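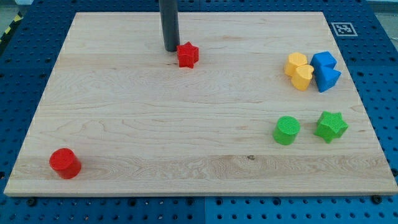

積み木の下に敷く板をメープルに替えた。いろいろ試した結果をまとめておく。長くなるので続きはツリーで。

前に使っていたのは近所で買った合板で、縁がささくれてきたので捨てた。その前は布のマット。マットは音が静かで良かったが、立てた積み木がすぐ倒れる。毛足のないものでも、わずかに沈むので同じだった。

今の板は長辺54センチ。Pawlakという材木屋の端材売り場で買った。棚板を注文した人の残りだと言われた。値段は合板の2倍したが、磨いてあったので手間は減った。

選んだ基準は、反っていないこと。店の床に置いて四隅を順番に押して、がたつかないものを探した。木目は二の次のつもりだったが、結局は木目で決めた。

下のほうにさざ波のような杢が横に走っていて、そこだけ表情が違う。全体はクリーム色から薄い蜂蜜色。細い線がずっと横に流れている。

小さい黒っぽい節がひとつある。店では「裏にして使えばいい」と言われたが、表にした。節を目印にすると板の向きがすぐわかる。節のある側を手前、と決めている。

板を置いている台は青い有孔ボードの天板。穴が並んでいるので、積み木を直に置くと角が穴にかかることがある。三角の先がいちばんかかりやすい。板を敷く理由はほぼこれ。

青の台の上に薄い色の木を置くと、積み木の色が見分けやすくなる。特に青い三角。直に置いていたときは台の色に紛れて、片付けのときに見落としていた。

積み木はLelineの形の積み木。箱なしの中古で、説明書も付いていなかった。色と形の組み合わせはいろいろで、赤は星と円柱、黄はハート、青は三角。緑もある。

箱がないので、何個で一式なのか今もわからない。足りないのか、これで全部なのか。知っている人がいたら教えてほしい。

星について。上面が五つの角の星で、横の面はまっすぐ。角が細いわりに据わりがよく、板の上で一番安定している。最初に置くのはたいてい星になる。

ハートは丸みの部分が転がりそうに見えるが、面を下にして置けば動かない。並べるときに丸いところ同士が当たるので、ぴったりくっつけるのは難しい。少しずらすと収まる。

三角は寄せて置くとまとまる。斜めにもたれかかる置き方もできるが、板を揺らすと崩れる。三角柱は、どの面を下にするかで見た目がかなり変わる。

遊び方は二つ。ひとつは色ごとに集める。もうひとつは、色も形も混ぜてばらばらに置いて、星だけ離す。どちらも端から見ると地味だと思う。

色で集めるほうは簡単で、黄は黄、青は青で寄せるだけ。ただ、黄の隣に青を置くと間がどんどん詰まってきて、最後には二つの山がひとつになる。間を指一本あけると決めてから、少しましになった。

混ぜるほうは置き場所を考える時間が長い。板の真ん中をあけるか、端に寄せるか。片側に寄せると、あいたところの木目がよく見える。これは板を替えてから気づいた。合板のときは、あいた場所を見ようと思ったことがない。

うちでは姪が使う。4色のうち緑をいつも最後まで手元に残す。理由を聞いたら「まだ決めてない」とのこと。

板の仕上げについて質問が来ていたので書く。塗装はしていない。買ったときのまま一週間使って、その後オイルを薄く塗った。Simdaleの木工用オイル。布に少し取って、木目に沿って伸ばして、すぐ拭き取る。

塗った直後は少し色が濃くなって驚いたが、一晩置いたら落ち着いた。杢のところだけ、前よりはっきりした気がする。気のせいかもしれない。

二度塗りはしていない。一度、小さい端切れで試したら、積み木が滑りやすくなった。三角を斜めに立てたい人は一度でやめておくのがいいと思う。

オイルを塗った布は、水に浸してから捨てること。丸めて置いておくと熱を持つことがあるので。これは缶の注意書きにもあった。

手入れは乾拭きだけ。濡れた布で拭いたのは一回、麦茶をこぼしたとき。すぐ拭いて立てかけて乾かした。しみにはなっていない。

乾かすときは片面だけ風に当てないほうがいい。合板の前に使っていたパイン材は、それで反った。壁に立てかけるなら、裏にも隙間ができるように角度をつける。

縁は紙やすりで少しだけ丸めた。240番のあと400番。角を落としすぎると、縁ぎりぎりに置いた積み木が落ちる。爪で触って痛くないくらいで止めた。

音の話。合板よりは硬い音がする。集合住宅なので気になって、板の裏の四隅に薄いフェルトを貼った。下の有孔ボードとこすれる音もなくなった。

ただし、フェルトを貼ると少し浮く。貼る厚さがそろっていないと、せっかく反りのない板を選んだのにがたつく。一度やり直した。貼る前に同じシートから切り出すこと。

滑り止めシートを全面に敷く案も試したが、こっちは板をどけるのが面倒になってやめた。掃除のときに毎回はがすことになる。

有孔ボードの台は、もともと工具を掛けるつもりで買った余り。壁に付けるには大きすぎて、寝かせて天板にした。穴にほこりがたまるのが欠点で、月に一度、細いブラシで掃除する。

穴にフックを差して、板が動かないように留めようとしたこともある。うまく留まるが、積み木がフックに当たって邪魔だった。今は何もしていない。

片付けは、板の上から手前へ滑らせて箱に落とすのが早い。ただ、星の角が引っかかることがあるので、星は手で取る。

箱はSkimthorpeの浅い木箱。本来はたぶん書類用。深い箱だと底の積み木を探すのに全部ひっくり返すことになる。浅くて広いほうが、色がひと目で見える。

仕切りは付けない。付けた時期もあったが、色ごとに分けてしまう作業が負担になり、片付けそのものをしなくなった。混ぜたまましまって、遊ぶときに分けるほうが続く。

欠けた角の直し方も聞かれた。うちのはまだ欠けていないので、わからない。経験のある人の返信を待ったほうがいい。

同じような板を探している人へ。端材は春先に増えると店の人が言っていた。3月に行ったときは確かに棚がいっぱいだった。先月のぞいたら、メープルは細長いものしかなかった。

買うときは積み木をひとつ持っていくといい。自分は三角を持っていって、候補の板の上に立ててみた。店の人に何に使うのか聞かれたので、そのまま答えたら、奥から何枚か出してくれた。

厚みは好みだと思う。薄いほうが出し入れは楽。厚いほうが反りにくい。うちのは11ミリで、片手で持てるぎりぎり。子どもが一人で運ぶなら、もう少し薄いか、短いほうがいい。

ブナも候補だった。見本を触った感じでは硬さは十分で、色が少し赤い。赤い星が沈んで見えそうだったのでやめた。実際に並べて比べたわけではない。

ウォルナットを勧めてくれた人もいた。きれいだが、うちの部屋は夕方になると暗い。濃い色の板に青を置くと、見分けるのに目を近づけることになる。

板を替えてから6か月近く経つ。反りは出ていない。小さいへこみがいくつか付いたが、目立つのは朝の斜めの光のときだけ。へこみに濡れ布とアイロンを当てる方法があるらしいが、オイルを塗った後なので試していない。

追記。緑の形について質問があったが、持っている人によって違うものが混ざっているようなので、中古を買う場合は売り手に確認してほしい。

追記その2。裏面の写真がほしいという人がいたが、フェルトが貼ってあるだけなので撮っていない。貼る位置は角から指二本ぶん内側。

次はオイルを塗り直すときに書く。たぶん11月ごろ。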